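Besside evening talks, Wednesday, 7 p.m.
Dilani Matubbar: "The table by the wall"
Speaker notes, second pass

Start slow. Let people sit down and finish their tea. Say thank you to the folks at Weerasinghe for the chairs, and mention that the talk runs long if I get onto frames, so somebody in the front row should feel free to wave at me.

Open with the story of my aunt's sideboard, the one that held 70 years of wedding photos, keys, candy dishes and a clock that didn't run. I loved that sideboard and I couldn't find a thing on it. Pause here, because people usually want to tell me about their own, and I'd like to hear one or two before moving on.

Then the Lurnow studio. I spent most of March helping them think about what to put out and what to put away, and we must have moved the same cup a dozen times (they were very patient with me!). Next slide.

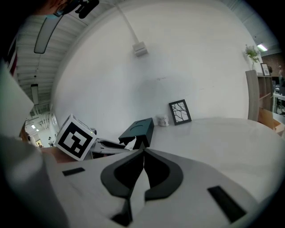
Slide 2. White table, white wall, one small cup and one leaning print.

Talk about the print first. It's black lines on white, branching like cracks in an old plate, and the black frame gives your eye an edge to hold on to when the table and the wall are both so pale. Leaning it against the wall is a lovely lazy trick, and I mean that kindly. You can change your mind on a Sunday afternoon without filling any holes.

Now the cup. The design on it is faint, and I like that you have to come close to notice it. Ask the room: would you have picked a bright one? Let them argue a little.

A word on shiny tabletops. They throw the light back at you, so try your things out in the evening as well as the morning before you settle. Also mention the smudges on the wall, and say that I'd live with them. A wall in a room people use is going to pick up marks, and I'd much sooner you spent the weekend with your friends than with a sponge.

If there's time, the Fultel shelf story. Skip the part about the invoice for $3,215 unless they seem like a cheerful crowd.

Questions, then cake. Remember to give back the clicker.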